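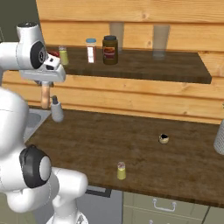 5 min read

Dahlgren Phones, Vullham store
Minutes of the staff meeting, Wed 18 May

Held in the back office before opening. Present: store manager, assistant manager, both repair technicians, the weekend lead, the online orders desk, and the writer of these minutes, who was chosen by being the last one through the door. Apologies from the accessories buyer, who was on hold with a shipping company and for all we know still is.

1. Minutes of the last meeting

Approved with one correction. The last minutes said the store "will look into" the flickering sign. The technicians asked that this read "has looked into," as they have looked into it many times, usually from the parking lot.

2. Brivetti Tremine trade-in offer

The manager read out the terms from Brivetti. Customers who hand in a working phone get $70 off the new Tremine. The offer runs for 20 days from the day the phone goes on sale. Brivetti has not told us which day the phone goes on sale. The manager has asked twice and received the same brochure twice.

There was a long talk about what "working" means. The Brivetti sheet says the phone must "power on and show normal use." The repair desk pointed out that a phone with a screen like a dropped windshield can power on, and that for several of our regulars this is normal use. The weekend lead wanted a simple test that can be done at the counter with a line out the door. After some back and forth it was agreed:

The phone turns on.
The touch screen responds in all four corners.
It makes a call to the store phone, and somebody can hear it.
The owner has signed out of their account before it crosses the counter.

The last point took up most of the time. In December we ended up with a drawer of trade-ins locked to people who had since stopped answering our emails. The drawer is still there. The assistant manager would like it to be known that the drawer is not a filing system.

Action: assistant manager to print the four checks on a card for each register.
Action: manager to ask Brivetti for the date a third time, in writing, with the word "date" in the subject line.

3. Demo units

We are promised two Tremine demo phones, one gray and one green. The green one is the color that everyone asks for and that we will have very few of, so the online desk suggested putting out the gray one only. The manager said Brivetti requires both on display. The online desk asked to have its sigh recorded.

The security tethers from the previous model do not fit. The charging port on the Tremine has moved a little to one side, for reasons explained in the brochure under the heading "Centered Around You." One technician can make the old tethers work with an adapter and some patience. The store has adapters.

Action: repair desk to fit tethers when the demo units arrive.
Action: weekend lead to clear the front table of the tablet cases, which have been marked down so often that the stickers are now thicker than the cases.

4. Battery replacements

The repair desk reported that battery swaps are taking longer than the sign in the window says. The sign says one hour. It is one hour if the part is in stock, the back comes off cleanly, and the customer does not come back after ten minutes to ask how it is going. On Saturdays none of these apply.

The manager proposed changing the sign to "same day." The repair desk proposed "soon." Agreed on "same day if dropped off before noon." The online desk will change the website to match, so that for the first time this year the window and the website will say the same thing.

The older Brivetti batteries are now a special order. Staff should stop telling people we have them "in the back." The back is a shelf and we can all see it.

Action: online desk to update the repair page.
Action: weekend lead to do the window sign, using the stencil this time.

5. Preorders and the waiting list

The online desk has a waiting list for the Tremine and would like people to stop writing names on the other one, which is a legal pad taped beside the register. Two customers are on the legal pad only. One is on it three times in different pens.

The manager asked whether we should take deposits. Opinions were mixed. Those in favor said a deposit shows who is serious. Those against have worked the returns counter. It was decided to take no deposits until Brivetti confirms how many phones we are getting. Customers on the list will get a text when stock arrives and their phone will be held for 7 days. After that it goes to the next person, even if the first person is somebody's brother-in-law. This rule was put to a vote and carried, with one abstention from somebody with a brother-in-law.

Action: online desk to move the legal pad names across. The legal pad will then be retired.

6. Local advertising

The manager has $2,000 for advertising through the summer. The Vullham bus shelter is available again. Last time our poster went up behind the timetable, so that anyone waiting could read "DAHLGREN PHO" and work the rest out for themselves. The manager will ask for the other panel.

The assistant manager suggested a short video of each staff member saying what they like about the new phone. This was met with quiet. Somebody noted that none of us has held the new phone. The idea is on the table for the next meeting and may be left there.

Brivetti is sending a cardboard display for the window. It is taller than the window. We have accepted it.

Action: manager to book the bus shelter and look at the panel in person before paying.

7. Any other business

The password for the store wifi will change on Monday. It will not be put on a sticky note on the side of the register. Customers have been sitting on our bench to use it, and one of them recently asked us to make it faster.

The label printer has been printing every price tag twice. The repair desk has been told this is not a phone. The repair desk will look at it anyway.

Somebody has been using the good microfiber cloths on the coffee maker. No one came forward. The good cloths now live in the locked cabinet with the display phones, and the key is with the manager.

The weekend lead asked if the meeting could be later in the day. The manager said it could be earlier. The weekend lead withdrew the question.

Meeting closed when the first customer knocked on the glass, wanting to know if we had the green one.

Next meeting: after the Tremine date is confirmed, or in December, whichever comes first.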